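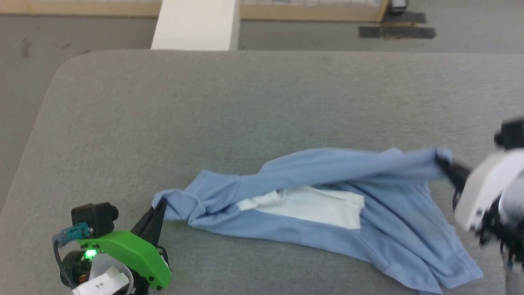
*Pliage, vêtement bleu clair, les deux pinces en prise.*

**De :** Kazuhiro Takagi
**Objet :** Re: [manip-textile] Règle 9, étiquetage des pinces

Cormac Daly a écrit :

> La règle 9 demande une étiquette « lisible et durable » sur chaque pince. Chez Skendell, nous comprenons : imprimée. Le manuscrit est-il toléré ?

Cher Cormac,

Toléré, oui, puisque le texte n'en dit rien et que je l'ai relu en octobre avec une patience dont je ne me savais pas capable. Sur la pince verte, à gauche, l'étiquette est écrite à la main. L'auditeur de Vitale y verra une hérésie. Il en voit 50 par visite.

Je propose d'ajouter :

- manuscrit admis, encre indélébile ;
- identifiant repris dans le journal d'essai ;
- câble de caméra contrôlé avant chaque série.

Pour « durable », Curkico voulait 1000 cycles. Qu'ils commencent par définir un cycle.

Objections avant la version 88, merci.

K. T.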